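Guko Bin Set, README

Version 2, written up 2021-08-04. Maintained by Annapurna Murthy, with logging code by Ravindran Rodrigues and checking by Lakshmi Kartha. The work is done at Closwood, a shared workshop, on evenings when the table is free.

Read this before you download anything. The set is small, it comes from one table, and a good part of this file is about what you should not expect from it.

What is in it

407 runs of an arm picking colored blocks from metal bins. Each run is one folder with the joint log, the gripper commands, the still pictures and a plain text note. 400 of the runs are complete. The others have a gap in the joint log and are kept in a folder named short, so that people who care about dropouts can look at them. Don't mix them into training by accident. The loader skips that folder unless you ask for it.

The pictures come from a fixed camera by the workspace. There is no depth. We talked about depth for a long time and then ran out of patience with the cables.

Why we made it

Divya D'Souza had read a few write-ups claiming that picking simple blocks is solved and that a hobby group could get there over a few weekends. I didn't believe it and said so. Shiny metal is a bad background, blocks end up against walls, and a gripper needs room on both sides of the thing it wants to hold. The cheapest way to settle the argument was to record our own runs and count the misses. I still don't believe it, but at least now there are files.

The setup

Two gray bins stand one behind the other on a wooden tabletop, clamped together at the sides. We started without clamps. The bins walked a little every time the gripper touched a wall, and a whole evening of positions had to be thrown out. If you copy one thing from us, copy the clamps.

Blue tape on the tabletop gives us a corner to line things up with. It is good enough for a person and not good enough for a calibration, whatever the older version of this file said. Peel it and lay it again and you have a different table.

The blocks are plain rectangles. Red and green are the colors that matter for the labels. A block lying flat in the open is the easy case. Two blocks end to end against the far wall are a different job, and most published success rates I have seen don't tell you how many of those were in the mix.

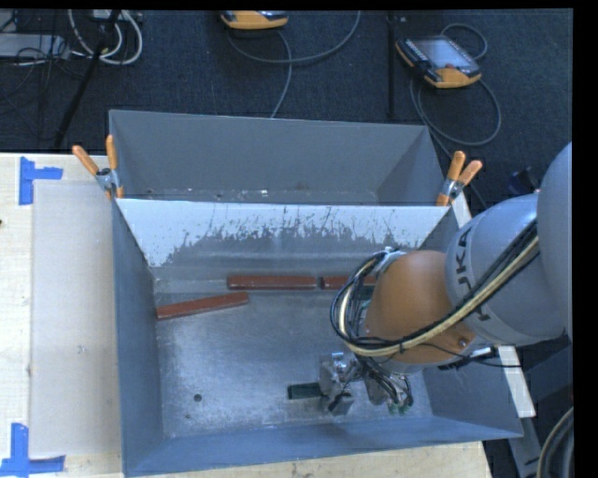 Can I use this set to compare my grasp planner with someone else's?

Only if both planners are run on the same bins with the same gripper, and at that point you hardly need our files. The logs record what our arm did with our fingers. A planner that picks a different approach can't be scored against them, because there is no record of what would have happened. Use the set to train or test block finding, or to look at how joint logs behave near a wall.

Labels

Every run has a color, a start bin and a result. The result is one of held, dropped, missed or stopped. Thenmozhi Shetty did the first pass and Lakshmi did the second without looking at the first. Where they disagreed, the run says disputed and carries both answers. Please leave those alone. I have seen too many sets where the hard cases were quietly voted away.

"Held" means the block was still in the fingers at the top of the lift. It says nothing about where it was put down. Version 1 used the word "success" for the same thing, and two people wrote to us with charts that were wrong because of it.

Known problems

Reflections on the bin floor move with the arm. A color threshold that works on one run will fail on the next — we tried it, so you don't have to.

The cables on the arm hide blocks in many pictures. There is no mask for them.

Clock drift between the joint log and the pictures can reach 100 milliseconds. Ravindran has a fix that he trusts more than I do. It is in the tools folder under the name farah and is turned off by default.

The set leans toward easy starts. People at Closwood place blocks where they think the arm can reach them, even when told not to.

What we won't claim

We give no headline number. Landaveo, the small baseline model in the repo, is there to show that the loader works. If you quote its score as a result, please say how many disputed runs you left out.

Changes planned

A version with random starts drawn from a list is due in October, if the table is free. Bug reports go in the tracker. Include the run folder name and the loader version, or Annapurna will send it back.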